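Ferkitz Belt Cell: Two-Arm Handling Station for Small Goods
Product overview, configuration and ordering notes

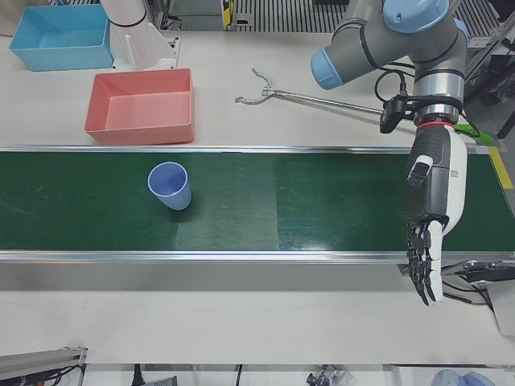 Does the belt have to stop for the hand to pick something up?
In the standard setup the belt stops. The controller halts it when an item enters the pick window, waits for the hand to close and lift, then starts it again. Picking from a moving belt is available with the tracking option, which needs its own calibration and is limited to the two lowest belt speeds.

General
The Belt Cell is a tabletop station for sorting, transfer and handling trials with light household and packaging items. It ships as a table, a belt conveyor with aluminum rails, two industrial arms and the Ferkitz control box. End tools are ordered separately. The usual choice is a five-finger hand on at least one arm, with a small camera bracketed to the wrist.

Conveyor
The belt is green with a fine surface texture. Textured belting keeps light, empty containers such as plastic cups from sliding on start and stop. Smooth belting can be ordered, but we do not recommend it for items under 26 grams. Direction is reversible in software. The drive is rated for continuous duty. Wipe the belt with a damp cloth and mild soap; solvents will dull the texture.

Hand
The hand is the Zovport five-finger unit with white shell covers and a ribbed black palm. Each finger closes under its own current limit. For thin-walled cups, set the limit low and approach from the side, with the thumb opposed before contact. The factory grip file includes a cup profile that suits most tapered shapes. Shell covers can be replaced without removing the hand from the flange.

Bins
Open rectangular bins in different colors are used as drop targets. Bin positions are taught once and stored by name. A bin may stand close to the upper rail provided its rim does not overhang the belt. After moving a bin, run the bin check routine before the next job.

Wiring and clearance
Arm cables should be left with enough slack for full wrist rotation. Route the hand cable on the outside of the wrist and confirm that it clears the camera bracket at both ends of travel. Keep at least 12 inches free beyond each end of the belt for service access.

Software
Jobs are written in Pathirana, the block editor installed on the control box. Log files export as plain text. Camera recording is off by default and is set per job.

Known limits
Reflections from overhead lighting on the belt can upset color-based detection. Use diffused light or raise the detection threshold. Clear containers are not supported in the current release.

Ordering
Base cell, two arms, no hands: part 228
Tracking option: request with order
Spare belt, textured or smooth: specify when ordering
Installation and first calibration are handled by Lenness and quoted separately. Orders placed in December ship after the winter shutdown.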